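Open house at Kuzmenko: a day among the laundry piles

2022-08-06

Print this page | E-mail this to a friend

I'd been looking forward to the Kuzmenko open house since spring, and it was even more fun than I had hoped! If you don't know it, Kuzmenko is a household skills center on the hill behind the old Barnard bus depot, and once a year they let the rest of us in to see what goes on in the practice rooms. You get 26 people in at a time, you leave your shoes by the door (wear decent socks, I didn't), and then you can wander.

The ground floor is kitchens. I'll be quick about those, as the line for the dumplings was long and I spent most of my time in it. Worth every minute, by the way – get the ones with cabbage. The Gorov bakery had a table next to the stairs with rye rolls, and they were gone before I got back.

Upstairs is where I really fell for the place. The bedrooms up there are set up as ordinary lived-in rooms, and the subject for the day was clothes: sorting them, folding them, finding them again after they've gone somewhere they shouldn't. I love this stuff. I could watch people fold for an hour, and I pretty much did.

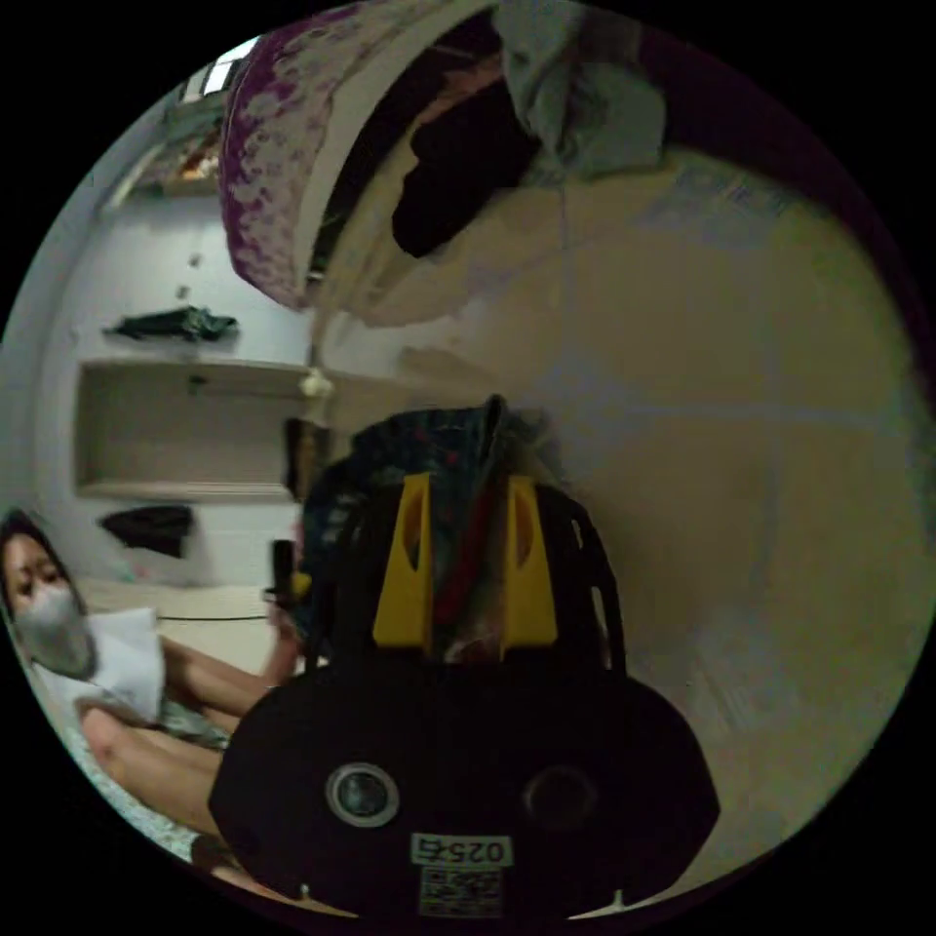
Down at floor level with the dark printed fabric, the wall niche behind.

What I liked most was how low down everything goes on. I always fold standing up at the ironing board and get a sore back, and now I'm a convert to sitting. You can spread things beside you, you can reach in all directions, and if you drop something it doesn't go far! I also had a good long look at that niche in the wall. I want one. Our bedroom has 2 chairs that do nothing except hold sweaters, and a proper ledge cut into the wall would put an end to that (or so I told my sister on the phone that night – she laughed for quite a while).

Patterned fabric is a whole subject of its own, I learned. With a plain shirt you can find the front straight away, but a busy print hides its seams, so the tip I took home is to feel for the label first and shake the thing out from there. I tried it on my own blouses the next morning and it works a treat.

Then there was the bed. Oh, I felt right at home with the bed. 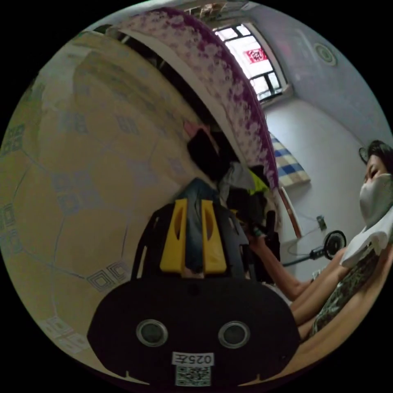 One visitor in the group behind me, Orau, was having none of it and said that clothes under a bed only pick up dust, and that a basket by the door would save everybody the trouble. Fair enough, but I grew up in a house where the space under the bed was the biggest closet we had, and I will defend it. The denim always ends up down there, doesn't it? Jeans are heavy and stiff and they shove everything else to the back. My plan now is to pull those out first and see what's left before I start sorting. I was also very taken with the purple-and-white flowers on the sheet, close to a set my grandmother had, and I've been looking for something similar ever since.

A few practical things. Doors close at 6, and they do mean it. The stairs are steep and there's no elevator. Bring cash for the food tables. Parking by the depot fills up early, so take the bus if you can, it stops right across the street. There's a smaller open house in October, mostly about winter coats and blankets, and I've already put my name down.

Print this page | E-mail this to a friend

This site uses cookies to remember your settings. By continuing to browse you agree to their use.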